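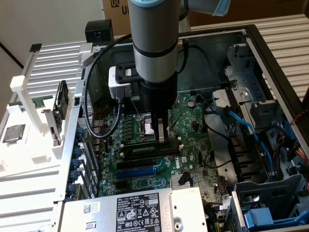 Figure 2. Open desktop case with a memory module in its bank of slots. The expansion slots run parallel to the bank; the power supply covers part of the board.

4.3 Memory slots and the claim of easy access

Swapping memory is nearly always given as the first thing an ordinary owner can do to keep an old desktop computer in use. The Darkura guide puts it in the lowest of its difficulty bands, next to dusting the fan, and the Trito scoring sheet gives full marks to any machine in which the memory "can be reached by hand once the side panel is off". We doubt that either source is measuring what it says it is measuring. This section sets out why, using the 82 desktops that passed through the Purkbridge bench between December and the close of the study.

The case for easy access is simple enough and we do not want to wave it away. A memory module is held by latches at the ends of its slot and by nothing else. No screws are involved, and there is no paste to clean off and put back, as there is with a processor. The part is also easy to buy. If one had to choose a single job to put in front of a beginner, this would be a fair choice, and the earlier guides were right to start with it.

What they leave out is everything that stands near the slot. In the layout shown in Figure 2 the processor socket, with its metal frame and lever, is on the same crowded board as the memory. On the other side of the bank come the expansion slots, one black and one bright blue, with a blue retention clip at the end of the latter. A finned heatsink sits just above the power supply, and the supply itself covers the lower part of the board. None of this stops a person from reaching the memory. It does mean that "reached by hand" is a loose phrase, and that the size of the hand, the angle of the case and the run of the cables all come into it. The Trito sheet has no line for any of these.

We asked whoever was working at the bench to write down, in their own words, anything that got in the way of the module. The notes are uneven. Several are a single word ("cables", "latch", "dark"), and one is mostly about the chair. With that warning, the complaints fell into three groups, which overlapped: cables lying across the slots, latches that could not be opened fully with a neighbouring part in place, and not being able to tell whether the module had gone in all the way. The last of these is the one we would take most seriously. A module that looks level may still be short of its seat at one end, and the person pressing on it has little to go by except how hard they are willing to press. Guides tend to say "press firmly until it clicks". Some slots click loudly and others hardly at all, and a beginner has no means of knowing which sort is in front of them.

Ilari Pitkänen, who ran the bench, objected to our using these notes as evidence of difficulty. His view, which we report because we only half disagree with it, is that people write down what annoys them and leave out what goes well, so that any open comment box will make a job look worse than it is. He also pointed out that the module was replaced in the great majority of cases without a second attempt being recorded. We accept the first point. On the second, the form had no box for a second attempt until quite late in the work, and a blank there tells us very little.

A separate problem is the colour of the parts. The Darkura guide makes much of coloured plastic, and says that makers use it to mark the pieces a user is meant to touch. It is a pleasant idea, and for some machines it may hold. We could not make it work as a rule. In Figure 2 the brightest things on the board are the blue expansion slot and the blue clips, while the memory slots are black with white latches. A reader who had been told to follow the colour would be drawn to the blue, a little way from the part they came for. Other cases at Purkbridge used green for some clips and left others plain, and in a few the slots themselves came in mixed colours to show pairing, a different message altogether. We would not tell a beginner that colour means anything until they had read the label or the manual for that model.

Labels have their own limits. The module in the figure carries a pale printed label, as modules usually do, and in principle it tells the owner what to buy. In practice it is small, it faces whichever way the slot happens to face, and it is often easier to read once the module has been taken out. The usual advice is to check the label before removing anything. Several of our notes describe the reverse order, and we see no harm in it so long as the power has been disconnected. The advice seems to have been copied from guide to guide without anyone asking whether it could be followed.

The same can be said of the order of work more broadly. Of the seven printed guides we compared, most tell the reader to lay the case flat, and most then show photographs in which it is hard to tell which way up the case is. Writing on the board is of little help here, as it may well run sideways to the reader. The "DELL" lettering in our own figure does so. The Wuyts leaflet is the only one that asks the reader to find a fixed landmark first, and it picks the round coin battery, on the grounds that it is shiny and unlike anything near it. We began by thinking this was fussy. Having watched people turn a case round and round on the bench looking for "the top left corner", we have come to think it is the best single sentence in any of the guides, although we have no figures to support that and it would be easy enough to test.

It might be said against us that all of this is small stuff, and that a person who can open a case will manage the rest. Perhaps so. But the argument for easy access is itself built on small stuff. It says that a job with no screws and few steps is one that owners will take on, and it goes from there to claims about how long machines stay in use. The jump is a large one. Nothing in our records shows that an owner who could have changed the memory would have done so, nor that doing so kept a machine going that would otherwise have been thrown out. Some desktops came to the bench with their side panels apparently never removed, which is at least as good an argument for saying that access was never the question. People may have lacked a reason to open them, or may have bought a new one for quite other purposes.

We also have to be careful about our own setting. The bench had good light, a clear surface and somebody to ask. A kitchen table in the evening has none of these for certain, and times taken at Purkbridge should not be read as times for the home. For that reason we give no average here — the numbers exist, and would look far more solid in print than they deserve.

Our reading, then, is a modest one. The slot is a good design and the module is easy to handle. The score given to the whole job is a score for the slot alone, and takes in none of the parts around it. A fairer sheet would ask whether both latches open fully with the neighbouring parts in place, whether any cable must be moved, and whether there is some sign, other than force, that the module is home. We drafted such a sheet and sent it to the Trito group on 18th August. They replied that the extra lines would make scoring slower, and so they would. Whether the slower score would agree any better with what people manage at home is taken up in the next section, where the evidence is thinner still.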